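Dry shampoo leaving a gray film on dark hair

Asked by Zulmira Mota, 30 June 2008
Viewed 752 times

I have very dark brown hair, fine at the roots, a bit past my shoulders. I started using dry shampoo so I could stop washing it every morning. The powder kind I have is from Karkance, the one in the shaker bottle. It does soak up the oil but by lunchtime I have a gray cast all along my part, and when I run my fingers through it feels gritty.

I've tried using less and then it doesn't do anything. I've tried brushing it more and that just moves the gray further down. Is this the product or am I putting it on wrong? I would like to keep to washing every second or third day if I can.

2 answers

Callum Cheetham
Top answer

Probably a bit of both. Most powders are starch based and they are white, so they will show on dark hair if they sit on top. What works for me is putting it on at night. Tip your head over, part the hair in four or five places and tap a little along each part, close to the scalp. Leave it alone for ten minutes, then rub it in with your fingertips the way you would with wet shampoo. Go to bed. By morning most of it has worked in and you only need a quick brush. 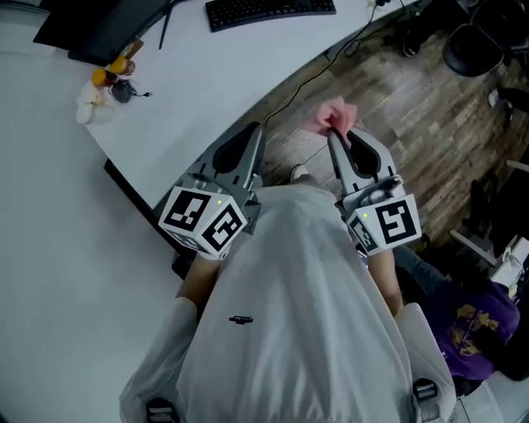 The brush matters too. A paddle brush with wide plastic pins won't lift powder out. Use one with boar bristles and wipe it on a towel every few strokes – otherwise you are putting the same powder back in. If there is still a cast after that, a hair dryer on the cool setting takes care of the rest.

You can also mix in unsweetened cocoa powder, one part cocoa to two parts dry shampoo. It does smell like cocoa for an hour or so. Keep it off white pillowcases.

Comment from Zulmira Mota: Did the night thing twice now and it is much better. Haven't tried the cocoa. The grit is gone too, so I think I was brushing too soon.

Bernardo Peixoto

Switch to a tinted one. Meireles has one for brunettes, my sister uses it. Costs more but no gray. Also don't use it more than two days in a row, your scalp gets itchy.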